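The Ministry Would Like You to Feel Protected

Every March the defense ministry of Trivmont holds its readiness week, and every March I come away knowing a great deal about how ready everybody feels. The generals feel ready. The minister feels that the generals feel ready. A statement goes out to say so, and it is printed in full by papers that would never print a full statement from, say, the dentists.

I have read 11 of these statements now, which is a strange way to spend part of one's life. The word "resolve" turns up early. "Vigilance" follows close behind. A foreign power is warned, without being named, in language so careful that three neighboring countries could each assume it meant one of the others.

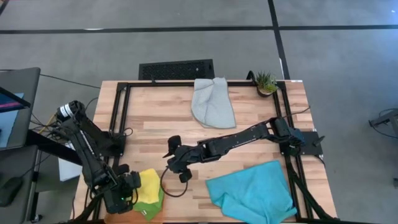 Two black arms mounted on a wooden tabletop.

What the statements leave out is money, or at least the kind of money you could check. This year we learned that the Zaller air defense system is "fully funded through its next phase." Lovely. What was the last phase? The ministry's own budget summary, all 8 pages of it, gives Zaller a single line, and the line is shared with officer housing and the repair of a pier.

I don't have anything against Zaller. For all I know it could knock a sparrow out of the sky at midnight. But I would like to hear that from someone who isn't being promoted on the strength of it. The last person to ask in public was Benedikt Teuber, a retired colonel with a dry voice and a pension nobody could take away. He wanted to know why the radar at Hagedorn needed replacing after five years when the one before it had lasted twenty. He was told the matter was sensitive. He said he could see that it was, and sat down.

The usual defense of all this vagueness is that an enemy might be listening. Fair enough. Enemies do listen, and I would not want the range of anything printed in the newspaper. Still, I struggle to picture the foreign analyst who gains the upper hand by learning what we paid for a fence. Endus, the contractor that built the fence at Hagedorn, has the job in its brochure, with a rather nice drawing. 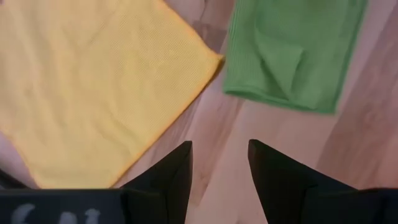
A yellow microfiber cloth with a dimpled texture, spread on light wood.

So the secret is kept mainly from the people paying for it. They are invited to the parade, where they may look at the vehicles and wave. I went this year. There were 800 folding chairs and a brass band, and a loudspeaker told us that our skies had never been safer. A man behind me asked his wife how they measured that. She told him to eat his sandwich.

I think his question deserved better. A country can have secrets and still publish a decent set of accounts. It can let an auditor with the right clearance walk through the gate, count the crates and report that the crates are there. It can admit that a program is late, as programs are, without the border collapsing by supper.

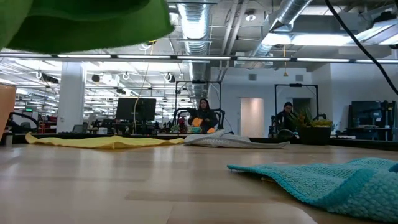 What I would ask for

A budget with one line per program would be a start. Housing is housing and a pier is a pier, and neither should have to share a bed with a missile.

After that, a hearing once a year at which the questions aren't handed in beforehand. Teuber would come. I suspect he would bring his own chair.

And I would let the ministry keep its statement, resolve and vigilance and all, provided it put the figures on the back. The neighbors can go on guessing which of them we meant.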